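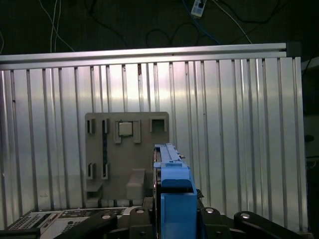
Dawber Audio Guide to the Hakside Cave Village

We rented the Dawber audio guide at Hakside in December, and I was so glad we did! The old cave houses have hardly any signs, and the voice in your ear tells you who lived where, more than 1,000 years ago (the part on the wine cellars is lovely).

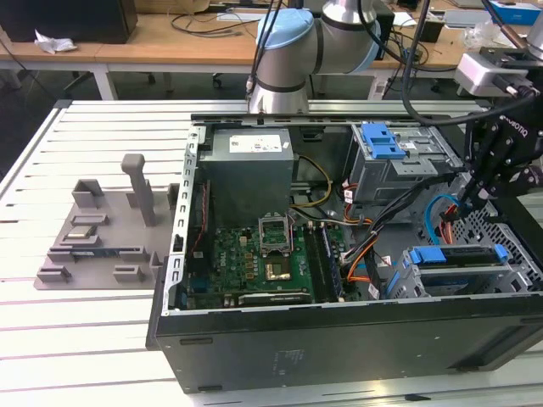 What I'd change

The battery gave up after 2 hours, just short of the Lerkidlow chapel, and stop 27 kept playing the talk for stop 4. Still, I'd rent it again tomorrow, and I'd bring my own headphones.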